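## 8. When the jaws won't let go (Fault 34)

Good news first: a stuck release is the most fixable fault on the Serkitz hand gripper, and once you've cleared one you'll know the linkage better than any drawing could teach you! It shows up most often in small-item work (jewelry, hair clips, cord), so this section sticks to that kind of job.

You have a Fault 34 if you see any of these:

- The jaws close normally but open only part of the way.
- One jaw opens fully and the other lags behind.
- The trigger feels springy or gritty near the end of its travel.
- An item stays hanging from a pad after release.

**CAUTION: Keep fingertips away from the pivots until step 3 is done. A jaw that has stuck half open can snap the rest of the way with no warning, and the gap between the linkage bars closes FAST.**

### 8.1 Clearing the jam

1. Stop the recording. Don't try to save the take. It's already spoiled, and a second squeeze will only pull a cord deeper into the linkage.
2. Lower the gripper until any item it is holding rests on the work surface.
3. Slide the lock on the handle to OFF and wait for the click. No click means the spring is still loaded. Go back to step 2, let the trigger out slowly and try again.
4. Look between the bars on both sides. Turn the tool over and look again from the back, where thread loves to hide.
5. Ease out anything you find with the plastic pick from the Flelturer kit. Pull along the bar, never across it. For elastic cord, hold both ends so it doesn't whip.
6. Wipe the ribbed pads with a dry cloth. Skip alcohol wipes here; they leave the pads shiny and then they slip.
7. Slide the lock to ON and open and close the jaws 8 times with nothing between them. Both sides should move together, all the way out.

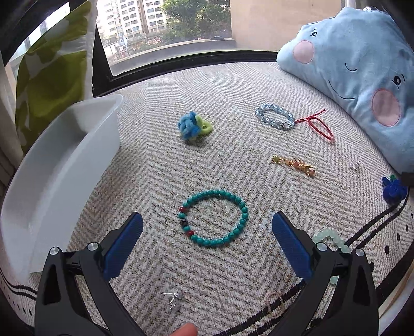
Once the jaws run freely, do the test pickup with a beaded bracelet before you go back to the real job. It's a terrific test piece: round, a little slippery, and quick to show you a lazy jaw. Spread it into an open loop, bring the jaws down wide open, close on the beads, lift, and set it back down. Repeat for 4 clean releases in a row. If one fails, start the count over.

**Note:** Patterned cloth is fine for the test. Avoid anything with loose loops or a fringe, as the jaw tips can pick up threads.

### 8.2 Earrings, pins and other sharp bits

Our Bramcombe workshop traced its worst Fault 34 to a single earring post that had worked its way in beside a pivot pin. The jaw looked perfect until the last bit of travel, then locked solid. We rebuilt that linkage (serial 1576, still going strong, we're very fond of it) and changed the routine afterward:

- Pick up earrings by the decorated end, with the post pointing away from the pivots.
- Don't drag the open jaws sideways across a surface that has small metal pieces on it.
- If an earring goes missing during a session, treat it as a jam. Lock the tool and check the linkage before you search anywhere else.

**CAUTION: Use your free hand to arrange items only while the jaws are open and the lock is OFF. This includes quick nudges with one finger.**

### 8.3 If it comes back

Two jams in one session usually mean a worn return spring. Fit part 3434 from the spares bag, following the Đinh spring procedure in section 11, and repeat 8.1 from step 7. The new spring feels wonderfully crisp, so go easy on the trigger for the first few grabs.

Still sticking? Leave the lock OFF, tie on the red tag and write down which side lags. Please don't oil the pivots. Oil creeps onto the pads and collects lint, and you'll be back on this page before lunch.

Section revised 25/08/2018. Replaces the March sheet, which had the lock positions reversed in step 3. Please recycle any copies you still have.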